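Learning to Paddle on Cold Water

The sea kayaks at Seltness are launched from a concrete slip behind the old ice house, and on an April morning the slip is slick with weed. The first instruction of the day is to walk on it flat-footed. The second is to put your paddle down where you won't step on it. Both get ignored by somebody before the boats are in the water.

Seltness has been teaching beginners to paddle for long enough that the first boats, heavy fiberglass things with wooden seats, now hold geraniums along the parking lot. The fleet today is plastic and lives on racks under a tin roof. Most of the people who sign up for the two-day coastal course have paddled before, on a lake or a slow river, in a rented boat with an open cockpit. They can go forward in a reasonably straight line. They have never tipped over on purpose.

That is where the course starts. Before lunch on the first day everyone capsizes, comes out of the boat underwater, and gets back in with help from a second paddler. The water in the bay stays cold well into summer, and students wear a drysuit with fleece underneath. The suit keeps the body dry but does nothing for the face, and the shock of the water on the forehead is what people talk about afterward.

The spray skirt is the part that worries beginners most. It is a sheet of neoprene that fits around the waist and snaps over the rim of the cockpit, and it has a loop at the front. Pull the loop forward and up and the skirt comes off. Leave the loop tucked inside and it is very hard to get off at all, so the instructors check every loop by hand before anyone leaves the slip. Students practice pulling it on land with their eyes closed. Then they practice with the boat held steady in waist-deep water, and only after that do they roll over.

Most people are out of the boat in a few seconds. Some come up coughing. A few decide they have had enough, and they are offered a place in a double kayak for the afternoon with an instructor in the back seat. I took the double on my first visit, years ago, and saw more of the coast than anyone else in the group.

Reading the bay

The afternoon is spent on the chart. Seltness Bay opens to the southwest, and a low island called Grikon sits across most of the mouth. On the inside the water is flat unless the wind gets up. On the outside there is nearly always swell. The two gaps at either end of the island are where the tide runs, and the narrower one, on the north side, is 544 feet across at low water.

A beginner can paddle at three knots for an hour or so. The tide in the north gap can run faster than that. The instructors have everyone work out on paper what time the gap will be slack, then what time they would need to leave the slip to reach it, and then what they would do if they were half an hour late. The correct answer to the last question is to turn around and eat lunch on the beach.

This part of the course has grown over the years. It used to take up twenty minutes before dinner. Now it fills most of the afternoon, and students go home with a laminated card showing the bay and a grease pencil to mark it with. The card fits under the deck bungees. Mine has lasted through several seasons, though the corner with the south gap has peeled.

Wind gets its own lesson. An offshore wind makes the bay look calm from the slip, with the waves only building farther out, and it catches people every year. The rule here is to watch the flag on the harbor wall and the surface beyond the island, and to turn back while turning back is still easy.

The crossing

On the second day the group goes out around Grikon, weather allowing. The full loop is a little over five miles. The boats leave at seven in the morning when the tide is right, and the pace is set by the slowest paddler, who is put at the front.

The paddling itself is mostly a matter of using the back and stomach in place of the arms. Beginners grip too hard. By the time they reach the island their forearms ache, and the instructors tell them to open their fingers on the pushing hand at every stroke. It feels wrong for a mile or so and then it stops feeling like anything.

On the outside of the island the swell lifts the boats and sets them down again. The natural reaction is to stop paddling and hold on to the deck. A kayak is steadier with a blade in the water, so the instructors call out the stroke until everyone is moving again. There are seals on the western rocks, and the group keeps well away from them.

Landing at Pralorholm, the shingle beach at the south end, is done one boat at a time. Each paddler waits behind the break, picks a small wave, and follows it in. Somebody usually goes sideways. The helmet goes on before the landing and stays on until the boat is above the tide line.
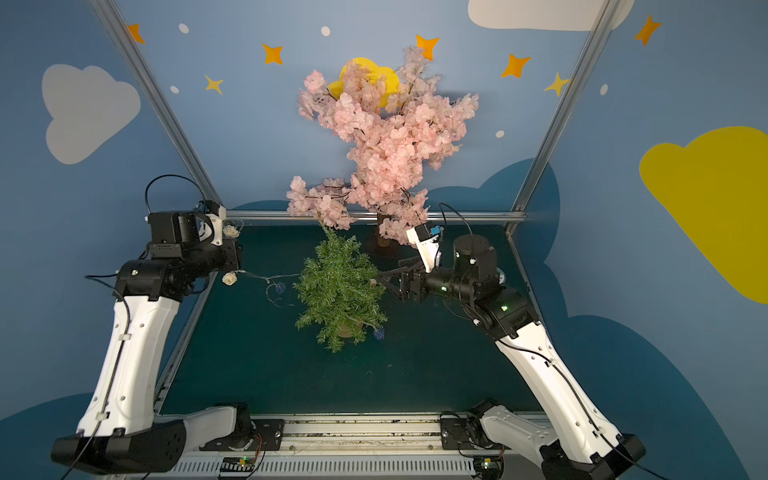 What it costs and what to bring

The two-day course is $757 per person, including the boat, paddle, drysuit, helmet and both lunches. A single day covering only the capsize and rescue work is $70 for members, who pay a yearly fee on top, and it is the better choice for anyone who already reads a tide table. Bunk beds in the loft above the ice house are $60 a night. Bring your own sleeping bag.

Wear fleece or wool next to the skin, with nothing cotton. Old sneakers are fine if they fit over the sock of the drysuit. Take off rings and watches with metal buckles, which tear the wrist seals. Glasses need a strap.

Parking is on the field side of the lane. Leave the slip clear for the boats that work out of the harbor, and expect to wait for them around high water. The cafe run by Xu, across from the slip, opens at six and will fill a thermos for the price of a cup of coffee. The showers behind it take quarters.

Courses run from April into October. The spring dates have the coldest water and the smallest groups, and the late summer ones fill first.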